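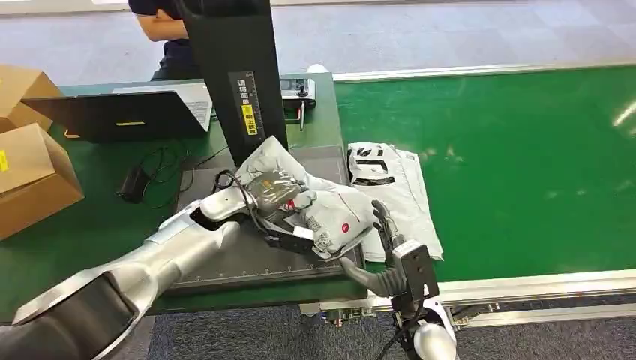
Search this community
Posted in: Workplace Change > Parcels and Mail

Staff duties after a robot is placed at the packing bench

Our employer, Gilani, intends to place a two-armed robot at one of the benches where soft mailer bags are measured and passed to the belt. Staff at that bench handle 600 bags on an ordinary shift. We have been told that no positions will be lost, but the notice is silent on duties, breaks and pay grade. What should staff ask for before the trial begins?
Briver_dispatch

2 shares

Pramila Singhal
I was a shift supervisor at Vuvetau when similar equipment was introduced in December. Staff should request a written description of the new duties. In our case the handling work fell, while the time spent watching the equipment and correcting misplaced bags rose. Some staff found this more tiring than the lifting. We asked that no person remain on watch for more than two hours, and management agreed. Pay grade was settled later, and I would advise raising it at the outset. 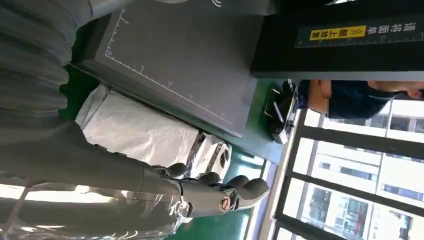

Robotic hand beside a soft parcel at the measuring board.

Please also ask who has authority to stop the machine. At our centre every person at the bench was given that authority in writing, including casual employees.

Jurkmont_nights
It depends on your agreement. Read the clause on consultation.

parcel_hand_549
I agree with the first reply. I would add that targets should not be altered during the trial. Ours were raised to 1,000 bags in the second week, before training was finished, and the labour saved went into repacking. A fixed review date should be included in the notice.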